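Home | Laundry | Closets | Small Spaces | Ask Me | About

How I Fold Graphic Tees So the Drawer Stays Neat

I own way too many T-shirts. When I finally emptied everything onto the bed in January there were 88 of them, and most had something printed on the front: races, bands, a hardware store that closed when I was in college. My drawers had turned into one big cotton knot, so I spent an evening trying every fold I could find, and this is the one that stuck. You don't need a folding board, though I'll get to mine further down.

What you need

A flat, clean surface bigger than the shirt. A bed works in a pinch, but a hard table is so much better, because the cloth slides and you can get a real crease with the side of your hand. If your table has rounded corners, don't line anything up with them (ask me how I know). Use the straight part of the edge as your guide.

Step 1. Lay it out sideways

Put the shirt down with the neck pointing left or right, whichever feels natural. Smooth it from the middle outward. I do this with flat palms and never tug at the hem, which only makes it wavy over time. Get the sleeves out where you can see them, too. A bunched sleeve makes a lump that you'll feel through every fold after it.

Step 2. Bring the long side over

Take the side of the shirt farthest from you and fold it in toward the middle, in one long strip. Hold it at both ends while you do it! If you only hold one end the strip comes out shaped like a slice of pie, and then the whole packet leans.

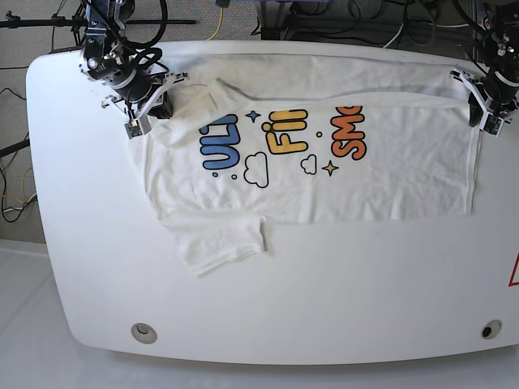 Long side folded over, both corners held, one sleeve still hanging out.

Don't worry if the fold covers part of the print. It's going to. Big bubbly letters get chopped in half on nearly everything I own and they're perfectly fine when you shake the shirt out again. The exception is thick, rubbery printing, which can crack if you crease it hard and leave it that way. For those I fold loosely and skip the pressing.

Now tuck the sleeve. Lay it back on itself so it sits inside the strip, and flatten it. Then do the other side the same way, and you should have a long rectangle that's more or less even from neck to hem.

Step 3. Clear a spot and check your table

I wipe the table down between batches. It sounds fussy, but white shirts pick up everything, and a shiny tabletop hides crumbs until you've pressed one into a collar. Damp cloth, then a dry one, then give it a minute. 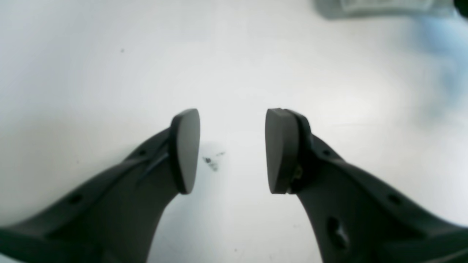 While that's drying I sort the next pile. Light ones together, dark ones together, and anything with a tag that scratches goes to the side so I can snip it later. My friend Azucena Ayala sorts hers by sleeve length, and her drawers do look better than mine, so maybe try that.

Step 4. Fold in half, then thirds

Bring the hem up toward the neck and stop a little short of the collar. Then fold the packet in thirds from the bottom. Pinch the folded edge lightly between your fingers and stand it up. If it flops over, it's too loose, so open the last fold and run your hand along it again.

Thin shirts are the hard ones. Soft, worn-out cotton will not hold a crease no matter what you do, and I've made my peace with rolling those.
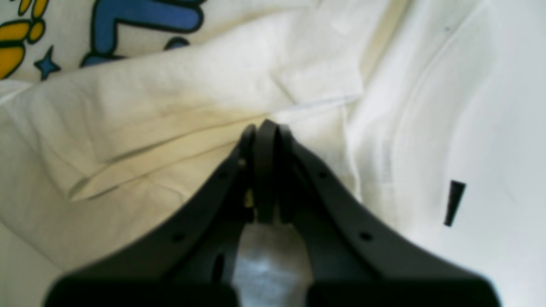 Look each one over before it goes in the drawer. Yellowish marks on white or cream cotton are easy to miss when you're folding fast at night under a warm lamp, so if I'm not sure, I set the shirt aside and look again by a window in the morning. Anything that's really stained goes back in the wash. Keep it out of the dryer until the mark is gone!

About the folding board

Mine is a Pekanside, and I bought it before I learned to do this by hand. It's good for kids and for anyone folding a huge stack of the same size. For mixed sizes I found myself fiddling with the flaps more than folding. I still pull it out 2 times a year when I switch over the closet.

Filing them

Stand the packets in a row with the last fold facing up, so a bit of the print shows if you're lucky. Leave enough room to slide your hand in. When I crammed mine, I'd pull one out and three came with it. A shoebox lid makes a decent divider if your drawer is wide.

Last updated: January
Questions? Write to Dorottya Somogyi through the Ask Me page
Copyright Dorottya Somogyi | Back to top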